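# Rikeck roll-up chess mat, green and white

I bought this mat in June, after my old folding board broke at the hinge. I paid 400 for the old one and 90 for this one, so my expectation was not very high.
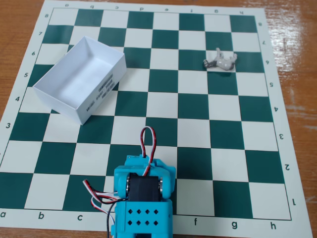 I play mostly in the evening, on the same wooden table where we eat. The table is varnished and it shines a lot under the lamp, and with the old board I had a problem with the light coming back in my eyes. With the mat I look at green and white squares and I am not tired after a long game.

The mat came rolled in a tube. On the first day the corners wanted to go up. I left it under two heavy books until Friday and after this it stayed flat. The shop, Estuder, writes that it needs one hour, and for me this was too optimistic.

I like that the letters and numbers are printed for both players. My daughter is learning notation and she can read them from her side without turning her head. The printing is clear and the margin is a quiet cream color.

The surface is also good for other things. It is easy to wipe, and it has no scratches so far.

What I don't like:

- The smell was strong in the first week. I washed it with mild soap and it helped.
- There is no bag, only the tube, and the lid of the tube is already loose.
- Light plastic pieces slide a little. My weighted set from Rolance stands very well.

I compared it with the Mthembu mat in my club. That one is thicker, but it is more expensive and it doesn't fit in my backpack. For home I would buy the Rikeck again. Four stars from me.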